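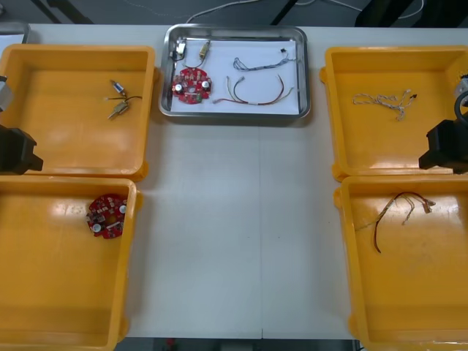

An Afternoon at the Haltedier Parts Workshop

I went out to Luvdale for the September open day at Haltedier, which packs small electronic parts into kits for schools and repair shops. The company holds one of these each year. Visitors sign in at the side door, get a paper badge and are walked through in groups of up to 19. Mine was smaller, and the tour ran a little over an hour.

The building is a single-story unit behind the Arnelora garden center. There is not much of a sign. Parking is on the gravel to the left, and the bus stops across the road.

The sorting tables

We started in the sorting room. The tables are white and kept clear except for the work. At the one where our group spent the most time there were four yellow plastic bins in two columns, with a stainless steel tray between the upper two. The tray had a sheet of white paper in it and the parts were laid out on the paper: a small brass-colored motor on thin wires, a round red circuit board, and a couple of wire harnesses. One harness was blue and white with a small black connector. The other was looped and had red, white and yellow-green strands in it.

Our guide was Nilmini Miah, who runs the sorting room and has been with the company 8 years. She explained that the tray is where mixed parts go first, and the bins are where they end up by type. Motors go with motors, boards with boards. The upper-left bin had two little motors in it, silver with brass ends, and the bin below held one red board like the one in the tray.

A man in our group asked about the white paper. Miah said a dropped screw or a clipped end of wire shows up against it, and the sheet is changed at the start of every shift. Before that they worked straight on the metal, and the glare from the lights made small parts hard to pick out. I could believe it, as the bins and the rim of the tray were both quite shiny.

She also talked about wires. Motors arrive with their leads already attached, and the leads catch on everything. If you lift one motor by its wire you can bring up two more with it, and a joint may give way. New staff are taught to pick up the body of the part and let the wire follow. Harnesses are straightened or looped once and put down flat.

The boards have their own rule. They are held by the edge and set down with the components facing up. The ones we saw had a pair of round silver capacitors each, and Miah said those are what gets knocked if boards are stacked. For that reason the bins are shallow and are emptied before they fill.

The store room

Next door is the store room, which was colder. Shelving runs along both long walls, and the company lists 314 separate parts in its catalog. Each shelf has a printed card with the part number and a drawing. I liked the drawings. They are done by hand by a former employee named Vũ, and the newer shelves still use copies of the same style.

We were shown how an order is picked. A paper slip comes through from the office, the picker takes a cart down the aisle, and the slip is signed at the bottom when the last item is in. There is a computer record too, but the slip stays with the box until it ships. Returned kits come back through this room and are opened here before the contents go to sorting.

Packing and testing

Packing is at the back of the building near the loading door. Kits go into flat cardboard boxes with paper dividers. The school kit is the best seller and comes with a printed booklet. We were allowed to put one together ourselves, which took me a good deal longer than it took the woman beside me.

Testing was closed on the day I went. We looked in through the window and had the routine described to us. A sample is taken from each batch and run on a bench supply, and any motor that sounds rough is put aside.

Practical notes

Entry was $3, paid in cash at the door, and children were free. Closed shoes are required and they do turn people away in sandals. Bags are left in lockers by the sign-in desk. The floor is level all the way through except for one step into packing, where a ramp is available if you ask.

Coffee was set up in the office hallway along with a table of surplus parts for sale. I bought a bag of assorted connectors and a spare booklet. By the time the last group came out most of the motors were gone, so go early if you want those.

The sorting room was the part I would go back for. I would have been happy with more time there and less in the office, where the talk on shipping software ran long. Testing should be open again for next year's visit, according to the sheet they handed out.

Contact | Visit reports | Copyright, all rights reserved | Back to top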